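September 9, 2021

Fruit leather again, batch with the lower sugar. Writing this up while the second set of trays is still in because otherwise I'll forget which tray was which (see the mess two pages back, sorry Suqin).

Started with 2000 g of drained fruit straight out of the big pot strainer and 200 g of sugar, plus the juice of one lemon, no pectin. Last time we went sweeter and it came off the sheet like flypaper, you could hang a spoon from it. So this time I wanted to see how far down we can take the sugar before it goes brittle at the corners. Blended it all for longer than I thought it needed and then pushed it through the medium sieve. Lost more than I'd like to the sieve! The puree came in at 1824 g once I'd scraped everything down, and I'm sure a good bit of the missing weight is on my apron and the blender lid.

Simmered it uncovered in the wide pan, stirring with the flat paddle. I kept the heat lower than the card says. The card says medium, but the card was written for the old burner at Nallside and this one runs hot on the left side, so medium here is a rolling spit and you get burned wrists. Stopped when a line dragged across the bottom of the pan stayed open while I said "Trorkcombe" out loud. Very scientific, I know, but it's the same test Zhenhua uses and our batches match better when we both use it. Weighed the pan afterward and subtracted: 985 g of thick stuff. That's a stronger reduction than I meant to do. Color went darker than the August batch, closer to brick, and the smell was great, a little like the bottom of a pie.

Spread it on three sheets. First one on parchment, second on the silicone mat, third on the old waxed liners from the Macedo box, which I wanted to use up. I used the offset spatula and tried to leave the edges thicker than the middle, and then of course the third sheet slid when I picked it up and the whole thing pooled to one side. Left it that way. It'll be a thickness test, let's call it.

Parchment: lifted clean, slight wrinkling on the back, tears a bit along the wrinkles if you pull fast. Flavor good, tart up front. Bends around my finger without cracking.

Silicone mat: shiny on the underside, really pretty when you hold it up to the window. Needed longer than the parchment one, center was still tacky when the edges were done. I flipped it and gave it another go and that fixed it.

Waxed liner: no. Just no. Bonded to the fruit and came away in flakes. I've thrown out the rest of the liners so please don't go looking for them.

The edges on all three were fine, no shattering, so I think we can call the lower sugar usable. The tartness is sharper than I'd want for kids though. Zhenhua tried a strip and said it needed salt, and I put a tiny pinch on the next one, and yes, annoyingly, it does. Adding salt to the card in pencil for now.

Things I'd change: stop the simmer earlier, it was so stiff by the end that spreading took forever and I got ridges. Warm the sheets first maybe. And somebody (me) has to relabel the drying racks, the tape has gone brown and the 3 looks like an 8.

Side question that came up while I was washing the sieve. Suqin wants something we can run over the winter when there's no decent fresh fruit at the Torkberg market, and keep going through December without paying silly prices. Frozen is the obvious answer but it weeps so much water when it thaws that the simmer takes twice as long. Canned is soft already, so the blending would be quick, but then there's whatever it's packed in, and that would throw off the sugar numbers unless we drain it properly and weigh it after. I'd rinse one lot and leave another lot unrinsed and compare them side by side on parchment. Same pan, same paddle, same word said out loud. Cherry is the one I most want to try and apple would make a sensible plain base to stretch it, probably mixed half and half by drained weight to start.

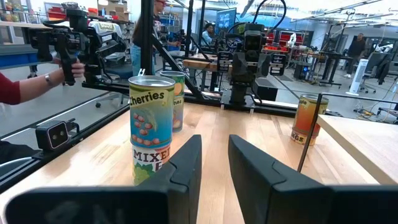
If half and half comes out too pale I'll go heavier on the cherry and cut the lemon, since the lemon was already bossy in this one. Salt from the start this time. Also need parchment, we're down to the crumpled end of the roll, and a new timer battery.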